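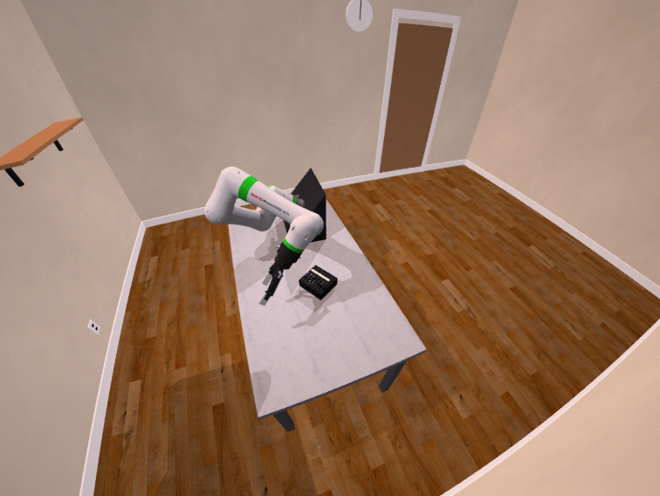 Llevaba meses persiguiendo a Latifa Abdel Rahman para que me enseñara cómo se le explica una tarea a un robot sin escribir una sola línea de código, y cuando por fin me dijo que sí, casi ni me dio tiempo a preparar las preguntas. "Vente y pruébalo tú, que contado aburre", me escribió. Pues allá que fui, libreta en mano.

Latifa trabaja en Litness, un equipo pequeñito que se dedica a grabar demostraciones: una persona maneja el brazo a distancia, el sistema guarda los movimientos y luego un modelo intenta imitarlos. Empiezan siempre en simulación, con el brazo montado sobre una mesa virtual, y más tarde pasan al de verdad. Le pregunté por qué tanta molestia en ponerle suelo de madera, puerta y hasta reloj de pared a una habitación que no existe, y se echó a reír.

"Al principio teníamos un fondo gris liso y la gente se mareaba, no sabía dónde estaba la pinza", me contó. "Con una habitación alrededor te orientas. Y las sombras son media vida. Yo a los nuevos les digo que miren la sombra de la pinza en la mesa antes que la pinza."

(Apunté lo de la sombra y subrayado dos veces. Luego, claro, se me olvidó a los diez segundos de coger el mando.)

La tarea que están grabando ahora se llama Grirkel, nombre que puso Amr Berrada y que él mismo se niega a explicar. Hay que llevar la pinza hasta una cajita negra que está sobre la mesa, bajar despacio, cerrar los dedos y levantarla. Suena a nada, ¿verdad? Mi primera demostración duró una eternidad y acabó con la muñeca del brazo girada de una forma que Amr calificó de "creativa".

"Lo difícil es la orientación", me dijo él, ya más en serio. "La caja sale cada vez girada de una manera. Si le enseñas solo la posición cómoda, el modelo aprende la posición cómoda y punto. Hay que grabar también las feas."

¿Y cuántas hacen falta? Desde mayo llevan 395 demostraciones válidas, y quieren llegar a 2000. Pregunté qué pasaba con las que no valen, pensando en las mías, y Latifa me contestó que han descartado 138. "Pero no las borramos. Algunas son malas porque la persona dudó, se paró, volvió atrás. Eso también cuenta algo, aunque todavía no sabemos muy bien cómo usarlo."

Me interesaba mucho la otra manera de enseñar, la de agarrar el brazo con las manos y moverlo tú. En simulación no se puede, evidentemente, pero con el físico lo hacen a ratos. Latifa no es muy fan: "Te pones delante, tapas la cámara y acabas haciendo fuerza donde no debes. Para una trayectoria sencilla me parece estupendo. Para agarrar cosas prefiero el mando". Amr opina justo lo contrario y lo discutieron delante de mí un buen rato, con mucho cariño y sin ponerse de acuerdo en nada. Él defiende que con la mano notas el peso y las articulaciones, y que después manejas mejor a distancia. A mí me convenció, la verdad, aunque ella me miraba de reojo.

Antes de irme repetí la tarea. Necesité 4 intentos más, pero el último lo dieron por bueno. ¡Está guardado con mi nombre y todo! Le pregunté a Latifa si el robot acabará moviéndose un poquito como yo. "Un poquito, sí", me dijo. "Esperemos que no mucho."

La próxima sesión abierta es el 4 de julio y hay que escribirles antes para reservar mando.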